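February, evening

In the lab until the building lights went to half. Cell log is filled in, code is pushed, this is the part that does not fit the cell log.

Memory insertion again. The Ferrand rules give us a desktop tower lying on its side, panel off, and a fixture plate with parts on it. The arm picks a module, carries it over, turns it, seats it. Points for seating, points for not touching anything else, time bonus only if both of the first two are earned. We have been chasing the time bonus for two weeks without earning the first two reliably, so tonight I dropped the speed override to 40 percent and left it there.

First job was the slot frame. The Plaltell branch finds the slots from the wrist camera by fitting two long parallel edges. It works until the fingers are low, and then the fingers supply two long parallel edges of their own. Black on black does not help. I jogged down between the slots by hand and saved views at several heights to see where the fit goes wrong.
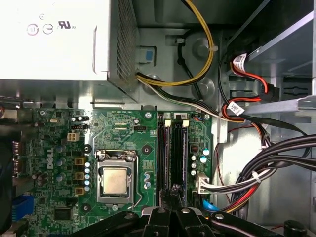
p. 277

At this height the fit had already jumped. It put slot 1 on the inner edge of the left finger and reported good confidence while doing it. Two ways out. Mask the fingers, which are fixed in the wrist view except for opening width, or stop looking below a certain height and trust the last good estimate. I did both. The mask is a polygon that scales with gripper opening, plus a margin. The margin is ugly and eats part of the useful edge, but there is plenty of edge left higher up.

I also tried using the socket retention frame as the reference instead. It is bright metal, nearly square, with hard corners, and it sits at a fixed offset from the slots on a given board. The estimate was steadier than the slot fit in every view I tried it on. The trouble is the words "on a given board". The rules say the tower model is announced but the board revision may differ, and I do not want an offset table that someone has to remember to update at setup. Left it in as a cross-check. If the two estimates disagree by more than the margin, the arm backs up and looks again.

Cross-check fires too often right now. The heat spreader reflects whatever is overhead, and the corner finder sometimes picks a reflection. To do: lower exposure for that one look, restore it after. Do not leave it lowered, the black plastic turns into nothing.

Second job was calibration, which I had been avoiding. The hand-eye transform is from before the Sindness workshop, and the wrist camera bracket has been off since then. It was put back with the same screws in the same holes and everyone agreed that this was close enough. It was not. The error shows up as a sideways shift that changes sign when the wrist is rotated half a turn, which is the classic signature and should have been caught on the first day. Reran the routine with the board at more tilt angles than the script asks for. Residual came down. I saved the old transform under a dated name in case I am wrong about all of this.

Third job, the approach check. The planner has a crude model of the case: a box with the top missing. Anything that is not the top is treated as a solid wall. That is fine for memory, but the second Ferrand task has a part we reach from a steep wrist angle, and the planner refuses poses there that are perfectly reachable. So I jogged the gripper in close to the case at odd angles and recorded where the fingertip really was against where the box model said the wall should be.

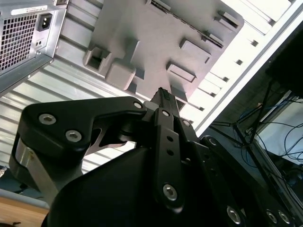
Wrist view, fingertip nearly at the gray plastic panel. Power supply upper left.

Results of that, for whoever edits the collision model next. The box is too generous on the power supply side and wrong in a different way at the plastic panel, which has raised blocks and recesses the box knows nothing about. I would not model the features. I would put one slab over the whole panel at the height of the tallest block and accept the lost space. The ridged metal can be a plane. The pale frame along the side should be its own object because it is the thing we are most likely to scrape on the way out, and a scrape costs the no-contact points for the entire run.

The cables are still not in the model at all. I do not have a good answer. A padded volume over every bundle would close off half the board. The Vindby team said in their report last year that they simply approach from the side with the fewest cables and never rotate below the case rim. That is a rule and we could write it as a rule. I put it in as a constraint on wrist rotation under a height threshold. Planning takes longer and the paths look stupid, but they are the same stupid path each time, and I would take that at a competition.

Then transport. Grip the module off the fixture, lift, carry, stop over the case, wait, descend. I put a hold point above the interior with the module kept horizontal so that the turn to vertical happens in one place and can be checked separately. Before this, the turn was blended into the carry and the final angle depended on how much the controller had rounded the corner.
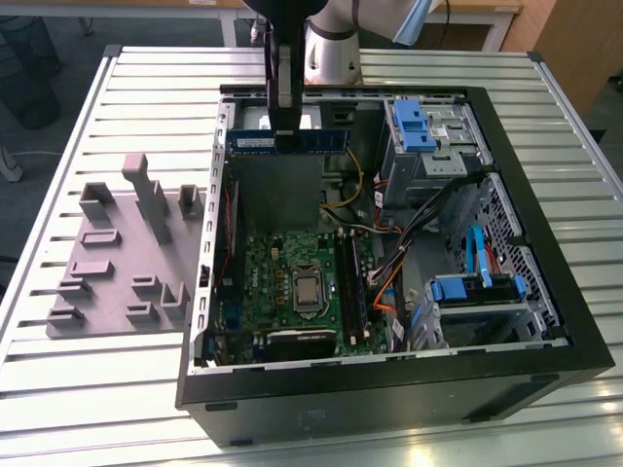 Comment came in on the shared log while I was watching the hold point: the pause is a waste, the Ferrand judges time the run from first motion, and 80 percent speed with blending would win back more than any camera fix. It went on to ask whether the gripper slips at that speed or whether we only assume it does.

Fair question. I wrote back that I had not measured slip, which is true. We assume it because the module was at a bad angle over the slots on fast runs, and a bad angle can come from blending as easily as from slip. The two can be separated. Run fast with the hold point, run slow without it, compare angle at the same height. If fast with the hold is clean, then the grip is fine and only the blend was at fault, and we can have most of the speed back. I should have set it up that way from the start and not changed the speed and the path on the same evening.

There is enough data to begin. The force log from the wrist holds nearly 3000 samples per descent at the current rate, more than needed. I want to look at the lateral component before first contact. If it is not flat there, something is touching that should not be, or the payload weight in the config is wrong. I suspect the config. The payload still lists the old finger pads.

Notes to carry over:

Exposure change for the retention frame look, then restore.
Payload mass, reweigh with the current pads.
Slab over the plastic panel in the collision model.
Fast with hold, slow without hold, same start pose for both.
Fixture plate: confirm it is clamped before running any of this. If it creeps, the pick offsets are meaningless and so is the slip comparison.
Ask on the Ferrand list whether a re-grip on the fixture counts as a drop. The wording can be read either way.

Arm is parked, gripper open, controller off. The new transform is active in the Plaltell branch only. Main still has the old one, so a run from main tomorrow will land to the side of the slot, and I have left a note taped to the monitor.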